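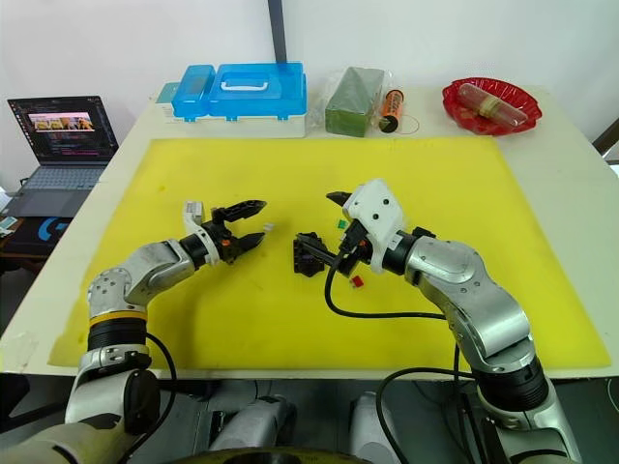
The Pament wrist implant is a replacement joint for people whose wrists have been worn down by arthritis or badly broken. It comes in four sizes and is made up of a cobalt-chrome plate, a plastic bearing and a titanium stem, and for such a small device it does a remarkable amount of work! A healthy wrist bends, tilts and helps the forearm turn, and fitting all of that into a joint this compact is a wonderful piece of design. Textbooks on joint replacement often compare the wrist with a simple hinge. The comparison helps, although the human version has eight small carpal bones packed between forearm and hand.

History

The first Pament design grew out of the Marano wrist, a ball-and-socket implant that gave excellent movement but tended to loosen in the bone. Engineers at Cattaneo replaced the ball with a shallow oval bearing – a simple change that spread the load over a wider area. Early trials followed 18 patients for seven years, and nine of them returned to light manual work.
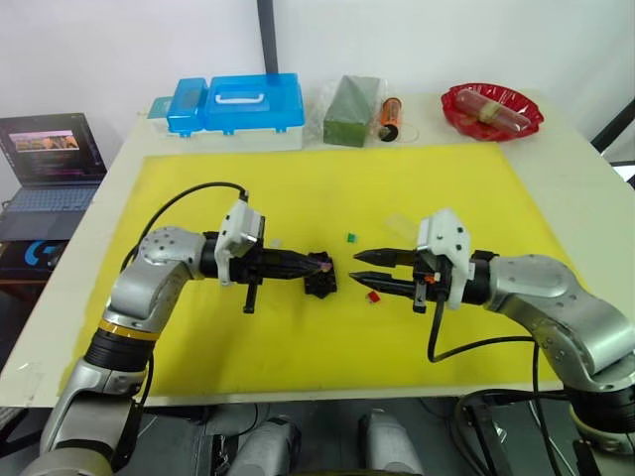 A later version, the Jallis stem, added a rough coating that bone can grow into. It needs no cement, and it can be removed with less damage if the joint ever has to be fused.

Surgery and recovery

The operation is done through a cut along the back of the wrist. The surgeon moves the tendons aside, trims the end of the radius and fits trial parts before the final ones go in. A splint is worn at first, followed by hand therapy. Most patients regain enough movement to button a shirt or turn a key, and the relief from pain can be dramatic. Heavy lifting and push-ups are discouraged for life.

See also: Wrist fusion, Carpal bones, Elbow replacement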